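Bags, Packets and Wrappers: What They Are Made Of and What They Do

Jelthorpe Young Readers, November 2023

Look at what comes home after a shopping trip or a vacation. There may be a big cloth bag, and inside it smaller bags, and inside those packets with food or toys or socks in them. Tip it all out on a bed and you get a pile with a lot of colors in it. Most of that color belongs to the packaging.

Packaging is the word for anything wrapped around something else to hold it, protect it or tell people about it. Boxes are packaging. So are bottles, bags, cans and the thin film around a candy.

Cloth bags

A fabric bag is made from threads. On a loom, one set of threads runs up and down, and another set goes over and under them, side to side. This is called weaving. Take a piece of woven cloth and look at it through a magnifying glass, and you should be able to see the threads crossing.

Each thread is thin and would snap if you hung something heavy on it. In a woven bag the weight is shared among hundreds of threads, and the bag can hold a good load of books or groceries. The handles get the most pull. Look at the place where a handle joins the bag. You will often find extra stitching there, sometimes sewn in a square with an X through it.

Some bags feel like cloth but are made another way. Their fibers are pressed or melted together in a sheet, with no weaving. This material is called nonwoven fabric. Many stores sell bags made of it. It is light and cheap to make, but once it tears, the tear can spread.

How the picture gets on the bag

Many cloth bags have a picture or words on them. One common way to put them there is screen printing. The printer stretches a fine mesh over a frame. Parts of the mesh are blocked so that no ink can get through. The open parts make the shape of the picture. The printer lays the mesh on the bag and pulls ink across it with a rubber blade. Ink goes through the open parts and lands on the cloth.

Each color usually needs its own screen. A black bag with an orange animal and white words would need two, one for the orange and one for the white. The black is just the color of the cloth. The Fimham print shop, which makes bags for school fairs, prints more than 400 of them in a morning, and the slow part is waiting for the ink to dry between colors.

Writing on a bag can be in any language. On a bag with Chinese writing you will see characters. In English, each letter stands for a sound, and we put letters together to make words. A Chinese character stands for a whole syllable and usually has a meaning too. The character 七 is the number seven. It is written with two strokes. The character 旅 has to do with travel, and it takes ten strokes. Try copying both on a piece of paper. Large characters can be written across a bag from left to right or down it from top to bottom, and people can read them either way.

Plastic bags

A thin plastic bag starts out as small beads of plastic. A machine melts the beads and blows air into the soft plastic so that it rises in a long tube, a bit like a balloon that never ends. The tube cools and is pressed flat. Then it is sealed across and cut into bags.

Plastic is clear or milky at first. Color is mixed in while it is melted, so a red plastic bag is red all the way through. You can check this on an old one by cutting a corner off. The cut edge is red too.

Plastic bags keep water out very well. They also last a long time after they are thrown away, and they can harm animals that eat them or get tangled in them. Many towns now ask people to use bags more than once. Small children and babies should never play with plastic bags, and nobody should put one over their head.

Shiny wrappers

Some wrappers shine like a mirror. They may look like metal, but often there is hardly any metal in them. They are made of plastic film with a very, very thin coat of aluminum on one side. The coat is much thinner than a hair.

The metal coat has a job to do. It keeps out light and air. Light and air make some foods go stale, and fats in snacks start to taste bad when air gets at them.

There is a test you can do with an empty wrapper. Crush it in your fist, then open your hand. Kitchen foil stays crushed. A wrapper made of coated plastic film springs open again.

The color of a shiny wrapper is often made with see-through ink. Purple ink over a silver coat gives shiny purple. The light goes in through the ink, bounces off the metal and comes out again through the ink.

Patterns and pictures

People who design packages know that shoppers look at a shelf for only a short time. A picture can be understood faster than words. Small lemons printed all over a package make you think of lemons before you have read anything. The lemons might mean a taste or a smell, or they might be there because they look cheerful. Candy, soap, tea and paper tissues can all come in packages with fruit on them. You have to read the label to find out what is inside.

Colors work in the same way. Bright yellow and red are easy to see from far off. Blue and white patterns make many people think of old plates and bowls, or of things that are cool and clean. These are habits, and they are different from one country to another.

A package gets turned over and around as it moves, and part of the time the words are upside down. Turn this page around and try reading it. You will be slower, but you can still do it. Pictures are easier. Most people know a lemon whichever way up it is.

Sorting a pile

Sorting means putting things that are alike together. Scientists sort beetles and rocks. You can sort a pile of bags and packets, and there is more than one way to do it.

You can sort by material: cloth, plastic, paper, shiny film.

You can sort by use: things to eat, things to wash with, things to wear, things to keep in a drawer.

You can sort by size, with the biggest at one end.

A class at the Aguiar school tried this in September. Every student brought one clean, empty package, so they had 28. They made 3 piles by material and wrote down the number in each. Then they mixed everything up and sorted again by use. Some packages that had been together the first time ended up far apart. Two students could not agree about a paper bag with a plastic window in it, and the class gave it a place of its own.

A bed is a handy place to sort things. It is wide and soft, and nothing rolls far. The trouble is that a sheet with flowers or stripes on it is already full of color, and small things are hard to spot on it. Eyeglasses are easy to lose this way. You see right through the lenses to the pattern underneath, and only the thin frame shows. Put glasses in a case or on a shelf before you start tipping things out.

Try it at home

Ask a grown-up for 3 clean, empty packages made of different materials. For each one, write down:

What is it made of? Does it stretch, tear or spring back?
How many colors of ink can you find?
What did it keep out: water, air, light, dirt?
Is there a picture, and does it show what was inside?
Can it be used again, and for what?

Drop a little water on each package and wait a few minutes. Feel the other side. Cloth and plain paper will probably feel damp. Plastic film should be dry.

Words to know

Fiber: a very thin strand. Threads are made by twisting fibers together.
Film: a thin, flat sheet of plastic.
Loom: a machine or frame for weaving cloth.
Mesh: material with many small, even holes.
Packaging: what goes around a thing to hold or protect it.

More from Jelthorpe Young Readers

How a Zipper Closes
Where Does Cotton Come From?
Why Soap Makes Bubbles
The Pivasus Paper Mill: From Log to Box
Stripes, Checks and Plaids
What Lenses Do
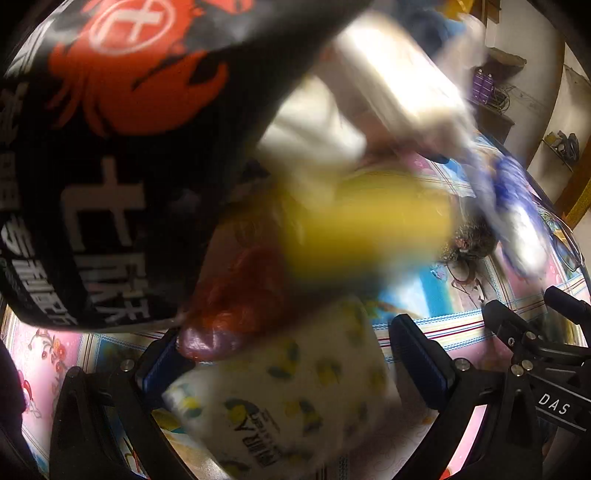

A black fabric bag with an orange crab on it, and a pile of packages on a bed.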